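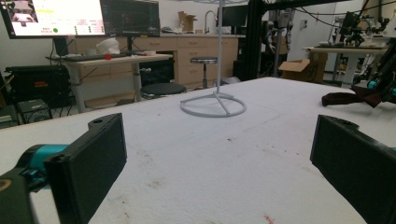
Subject: Re: [skorngate-makers] white table, marks and the wire stand

Hi all,

Replying to the list so the answers are in one place.

> I went to set up on the big white table on Wednesday and it still
> has gray smudges and small dark specks all over it, mostly toward
> the right and in the middle. There is also a little reddish stain
> near one edge. Is this dirt or is the surface going? I have 14
> pieces to lay out and they are all pale fabric. Also, whose is the
> thin white stand with the ring base, and can I move it? And there
> was a dark brown cloth left in a heap toward the back.

I don't know yet whether the surface is going. The covering is soft and has a slight texture, so it holds on to things that would wipe straight off a hard top. Some of the gray is scuffing and will probably stay. The specks I would try first with a dry brush, working toward the edge and not in circles.

For the reddish stain, please use a damp white cloth and a drop of dish soap, and blot it. Don't use the Dimov spray from the sink shelf. We tried it on the old cover and it left a shiny patch. If the stain doesn't lift after two tries, leave it alone and put a note in the book so the next person doesn't start on it again.

The stand belongs to the room. You can move it, but pick it up by the ring and not by the pole – the pole is slender and it bends. It can go on the shelf by the Shehu cabinet when you need the full table.

I don't know who left the brown cloth. Please don't wipe the table with it, as dark cloths can shed on that cover. Shake it out and hang it on a hook. If it's yours, take it home by the end of October.

For pale fabric I would put paper down whatever state the table is in. There is a roll under the sink, 40 inches wide, so two strips with an overlap should do for your pieces. Tape it to the underside of the table only, never to the top.

I asked Gindham about a new cover. They quoted $560 fitted, with a wait. I would like to see how far the cleaning gets us before we spend that, but if people who use the table every week think it's past it, reply here and I'll put the order in.

The brush is in the second drawer down. Please put it back there.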